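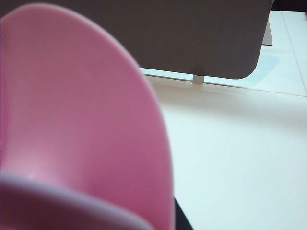
Wrist camera and close objects, what do you keep?

nosex_bench
Our watering task is at 279 demonstrations and I'm trying to decide what goes in the training set before we collect any more. The job is simple enough: pick up the can, bring the spout over the plant, tip, put it back. Everything is teleoperated, one fixed camera at the table and one on the wrist. My trouble is the wrist view. Once the arm is in close, the pink plastic takes up most of the left side and goes soft, and all you have left for position is the white tabletop and the grey panel at the back with its rounded corner. I have three choices as I see it. Drop the wrist camera for this task, cut those stretches out of each episode, or leave the lot in and let the training sort it out. Has anybody tried more than one of these on the same data?

Parkley
Leave it in. The policy will see exactly that view when it runs, so it needs to have seen it in training. If you cut the close part you are cutting the grasp, and that's the bit you care about.

trodadano
Agree with Parkley on not cutting. I don't agree that it's free though. We had a task with a big mixing bowl and the wrist view was nearly one colour for the last part of every approach. The model got lazy there and closed early on anything of that colour. What fixed it for us was more variety in how we came in: left side, right side, higher, lower. We added 40 episodes like that and the early closing mostly went away.

nosex_bench
How did you get the operators to vary it? Mine settle into one path after the first ten minutes and stay on it. I've asked them to mix it up and what I get is the same path done slightly slower.

trodadano
Start pose on a card. Shuffle the cards, draw one, move the arm there before you press record. Don't leave it to the operator.
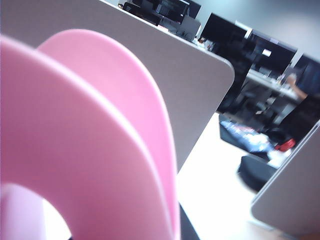 nosex_bench
Right, I can do cards. We already draw a start position for the can from a sheet of paper, so it would be one more draw per episode. It will slow us down a bit. At the moment a good operator gets through a batch before lunch and I don't want to lose that.

The other thing I should have put in the first post is the background. We collect in an open office with low partitions, so when the wrist tilts you get desks, monitors and people in the wrist view. Is that a help or a nuisance? I had been thinking of hanging a plain sheet along the back.

Daneshvar
I'd hang the sheet. You have fewer than 300 episodes and one task. With that little data you want the camera to show the task and nothing else. Add the mess later when the basic motion works.

Parkley
No, sorry, that's the wrong way round. If it's going to run in that office, collect in that office. We did 710 episodes against a plain backdrop last year and had to redo a good part of them when the rig moved upstairs. The model had never seen a chair.

Daneshvar
That was a rig move, which is a different problem. OP hasn't said anything about moving.

Parkley
Somebody always moves a desk.

nosex_bench
No plans to move, but desks do get shifted and people come and go all day. I could do half and half, though then I wouldn't know which half was doing the work.

Daneshvar
Train on each half separately first, then together. Three runs. It's a small set, it won't take long.

nosex_bench
Fair enough. For anyone wondering about the fixed camera, it has far less trouble. It gets the pot, the whole can from spout to handle, and the gripper when it comes in at the top right. The pot and the can stand well apart on the table and neither one hides the other. What it can't give me is how the fingers sit on the handle, and most of our failed grasps are down to that. So I don't want to lose the wrist view altogether.
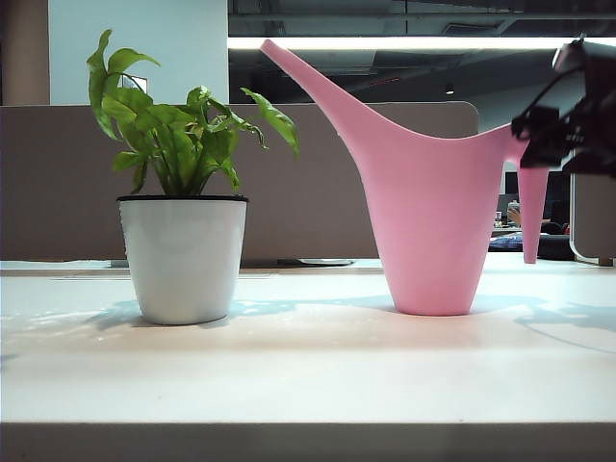
Nikola Grabowska
Are you keeping the failed grasps? I'd label them and hold them back from the first run, but please don't delete them. We threw ours away and then wanted them for a success checker two months later. Also, are you recording gripper opening as well as arm pose? If the wrist view is poor at the moment of contact, the opening width tells the model a good deal about whether it has hold of anything.

nosex_bench
Opening is recorded, yes, but it isn't fed in as an input at the moment. I'll change that. Failed ones are in a separate folder with no labels, just the date.

trodadano
Label them while you still remember. Missed, slipped, knocked over. Those would do.

Parkley
I'd add "operator gave up" as a fourth. We had a lot of those and they look like slips if you only go by the last few seconds.

Daneshvar
Is there water in it during collection?

nosex_bench
No, we do all of it empty. I know the weight will be wrong once there's water in it. That's a job for after Tuesday, I want the start pose cards done and a first batch in before I touch anything else. Will post the numbers for the separate runs when I have them.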